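Practice Where It Hurts

A lab in Clondthorpe stopped collecting more robot demonstrations and started choosing them

By the science desk, 18 Apr 2021

Hanging a mug on a rack takes a person a second or two. For the robotics group at Trulavdale, a small research institute on the edge of Clondthorpe, it has taken up most of two winters. The group works on a project called Paju, which asks how few human demonstrations a robot arm needs before it can do a household job by itself. A mug, a mug tree and a bowl are the whole test.
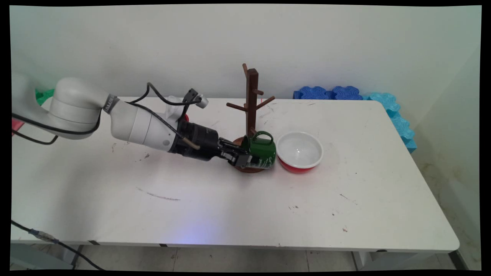 The mug tree and the green mug, with the bowl close by.
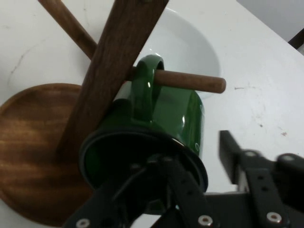

Why use a mug tree and not something easier, like stacking blocks?

Because a block can be set down a little crooked and still count. A mug handle has to pass over a peg, at the right angle, with the gripper holding a part of the mug that leaves the handle free. A small mistake in the grasp turns into a large one at the peg, and that makes the task a good place to study where learned motions go wrong.

Paju's method belongs to a family called imitation learning. A person drives the arm through the task by remote control while the system records what the cameras see and how the joints move. A neural network is then trained to produce the same kind of motion when it is shown the same kind of view. Do this often enough, the thinking goes, and the network will cope with a mug that stands somewhere it has never stood before.

The open question is what "often enough" means. Trulavdale's first answer was the usual one. By the end of its first August the group had recorded 2,000 demonstrations, all of the full task, start to finish. The trained arm did well on the reach and on the lift. At the peg it was poor, and adding more recordings of the same sort barely helped.

The reason was in the recordings themselves. The operators had become good at the job. They came in on a clean line, slid the handle over the peg and let go. Almost nowhere in the data did a mug touch the peg in the wrong spot and get moved back for a second attempt. The network had seen hundreds of successes and had very little to go on once it drifted off the line, even by the width of a finger.

So the group changed what it recorded. In the new scheme, the arm tries the task by itself first. When it hesitates or pushes the handle against the post, the operator takes over from that exact position, backs the mug off and finishes the hang. Only the part after the takeover is kept. The researchers call these clips corrections, and the idea of learning from them is not new. Other groups have used similar approaches for years, in driving and in robot control.

What Paju adds is a rule for deciding which corrections are worth asking for. The software, named Stukow, runs 5 copies of the network side by side. Each was trained from a different random start. On easy stretches of the motion the copies agree closely. Near the peg they may not, and when the gap between their suggestions passes a set limit, the arm stops and asks for help. A person does not have to watch for trouble the whole time, and the corrections gather at the points where the network is least sure of itself.

The result is a short one to state. With 53 corrections added to a cut-down set of the original recordings, the arm hung the mug more often than it had with the full set alone. The gain came almost entirely from the last part of the task. Reaching and lifting stayed where they were.

The group is careful about how far this goes. The tests used one arm and one style of rack. Moving the rack across the table made little difference, but tipping it slightly brought back some of the old failures. The copies can also agree with one another and all be wrong. That happened most with handles that pointed away from the cameras, where every copy guessed the same way and the arm carried on with full confidence into the post. Stukow has no means of catching that kind of error at present.

There is a cost on the human side as well. Taking over in the middle of a motion is harder than driving the task from the beginning. The operator gets the arm in an awkward pose and has a moment to work out what the gripper is holding and which way the handle faces. Early corrections were often jerky, and the network learned the jerks along with the fix. The group now has the arm hold still until the operator is ready, and lets the first stretch of each correction run at reduced speed. Clips that still look rough are thrown out by hand – a slow chore that the researchers would like to be rid of.

The disagreement limit is another loose end. Set too low, it makes the arm stop all the time, and the operator ends up doing most of the work. Set too high, it lets the arm press on into a failed attempt. At present the limit is picked by trial for each task. A version that adjusts itself as training goes on is being written, and early runs have been mixed.

Next on the list are racks with pegs at other angles, and cups with no handle at all, which will have to go into the bowl instead. The recordings for both will start small.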